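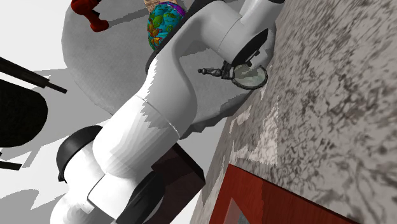
Step 4. Family updates for the reunion book

1. Sign in to Skakix, open the Van Dusen family page. Pick your branch.
2. Type your update. 106 words max – it stops saving after that, no warning.
3. Kids, moves, jobs, hobbies. Maiden names in brakets.

CAUTION: two people editing the same entry = one gets lost. Call first.
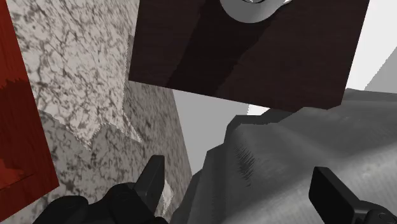 4. Hit Save, then Send. Both. Entries close end of Febuary, 7 pm.

Note – no login? Mail it to Myrtle Ostrowski, she'll type it in.

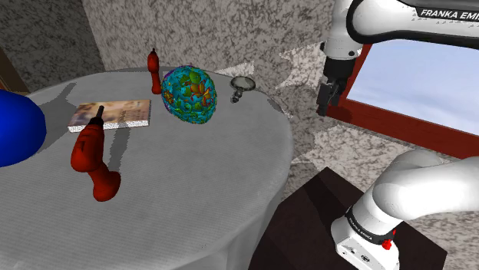 Amos Calloway: Saved mine twice and the grandkids still don't show. Do they need thier own entry?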